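Laundry, and the great January sort-out

Every January I swear I'll get on top of the washing, and every January the washing wins. So this year I went at it from the other end and asked why we own so much of it in the first place. I emptied the closet at the top of the stairs onto the bed and it took 60 minutes just to get to the bottom of the pile (I did stop for coffee). Sheets for a bed we sold before we moved to Cakden! Pillowcases with no partners! A tablecloth I have ironed exactly once, for a dinner that got moved outside.

My new rule is two sets per bed and one spare for visitors. Anything past that goes in the bag for the Plandholm swap shelf, which takes clean linens right through to May. They're happy with faded stuff too – old cotton makes wonderful dust sheets, and I know a few of you are painting this winter.

The other thing I've changed is when I fold. I used to leave it all in the basket until bedtime, by which point I'd be digging through it for pajamas and making everything worse. Now I fold as soon as it's dry, whites first, with the radio on. I do the shirts face down, sleeves in, then up in thirds so they stand on end in the drawer. It's slower for the first week and then your hands just sort of know.

A few of you wrote in about yellowed whites. I soak mine overnight in warm water with a scoop of washing soda and then run them as normal. It won't save a shirt that's truly had it, but it perked up my old cotton ones no end. If you've got a better trick, please send it – I've got a whole drawer waiting to try it on!

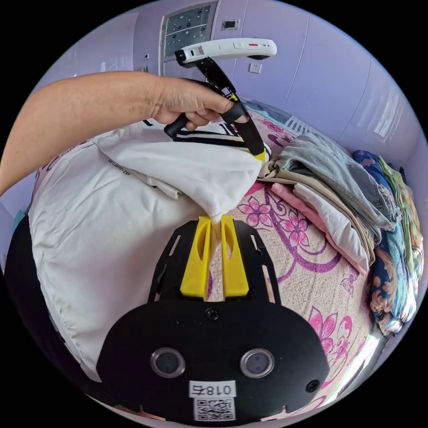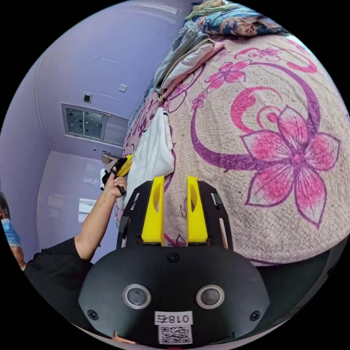
First photo: getting hold of the whites.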